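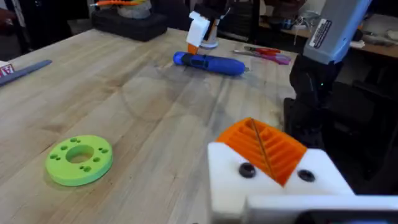 A green printed disc, a screwdriver and pliers on the table with the Parkwood club's arms.

Parkwood robotics club wants a second year. The first one sorted some tools.

The student robotics club at Parkwood has asked for another year of money for its tabletop robot project, and the case for saying yes is thinner than its supporters let on.

The club was given $3000 last fall to build a setup that could clear a workbench: pick up whatever was left lying around and put each thing back where it belongs. It has asked for another $3000 to keep going. A decision is expected in February.

At an open afternoon in the shop, the students had arms fixed up around a butcher-block table, with white grippers and orange printed fingers. On the table were the sort of things you would find on any bench at the end of class, including a blue cordless screwdriver and a pair of pliers with red and pink handles. There was also a bright green printed disc with a big hole in the middle and smaller ones all the way around it, which the club uses as its main test piece.

The disc is a sensible choice. It lies flat and gives a gripper very little to get hold of. The students call it "the bagel." During the time I was there, the arms tried for it 11 times under their own control and got it into the bin on four of them. The pliers went better. The screwdriver was picked up cleanly twice and then rolled away from a third attempt, and a student caught it before it reached the floor.

Kittipong Rungrueang, the senior who leads the project, did not try to dress this up. He said the arms do well when a part lies close to where it lay in practice, and badly when it doesn't.

"If you turn the pliers around, it gets confused," he said. "We know that. We've been turning the pliers around for a month."

The system learns from recorded runs in which a student steers the arms by hand through the job. The club has collected around 400 of these. A member who handles the recordings told me that a good share of them would have to be thrown out, many because the person steering got bored and started rushing. The club has not said how many usable runs are left, and the written request for new money doesn't mention the problem at all.

It does mention plenty else. The request describes the setup as "a flexible sorting cell" and says it "could be adapted for small manufacturers." One local shop, Lalitz, is named as an interested party. When I called, the person who answered said that students had come by to look at the packing area and had been polite, and that the shop had made no plans to use a robot for anything. Kittipong said the line was written before the visit and should have been taken out.

The fingers are the part of the project that seems to be the students' own work from start to finish. The ridged orange pads were drawn and printed in the shop, and members say they are on their sixth shape. Early ones were smooth and let go of metal tools. A later set gripped so well that the arm would not release the disc and dragged it back across the table. You can learn a lot from that kind of thing, and it costs next to nothing in plastic. Whether it takes another $3000 is a different matter.

Most of the new money would go to a replacement camera setup and a faster computer. The club says the present computer takes all night to train on a fresh batch of runs, so a mistake found at 3:30 p.m. can't be checked until the next day. That is a real nuisance. It also means that a club with slow equipment has a ready answer every time somebody asks why the robot missed.

There is the question of who gets to use it, too. The club has a long sign-up list, but on the afternoon I visited the same few students did all of the steering while the rest stood back and watched. One sophomore said she joined in the fall and had been at the controls once, for a few minutes. She said she liked the club anyway and had learned to use the printer. The request says the project "serves all members equally."

The competition record doesn't settle much. The club took the setup to the Stinside student meet, where teams had to clear a table against the clock. Parkwood finished in the middle of the field. The winning team used one arm and a plain suction cup. Asked about that, Kittipong said a cup would be no use on the disc, with all those holes. He may be right, though the disc was not one of the items at the meet.

The club's adviser, who goes by Siriwardena with students and staff alike, said people should judge the project by what the students can do now that they couldn't do in September. Several can draw a part, print it and fit it to the arm without help. Two have learned to read the error logs. It's a fair point, and it would have made a better request than the one that was turned in.

The revised version is due before the end of the month. Siriwardena said it will include a count of the usable runs and a schedule for time at the controls.

COMMENTS

benchdog: Four out of 11 is not bad for high school kids. I've worked places that paid a lot more for a lot less.

M. in Parkwood: My son is in this club and has been at the controls plenty of times. Maybe come on a different day.

tworivets: Then your son is one of the few, M. That was the whole point of the paragraph.

oldshopguy: Suction cup wins again. Ours lost to one too. Print a smaller disc with no holes and see how they do.

jl_reads: What happened to the first $3000? I read this twice and still can't tell what was bought.

Contact the newsroom | Corrections | © Parkwood community news. All rights reserved. | Back to top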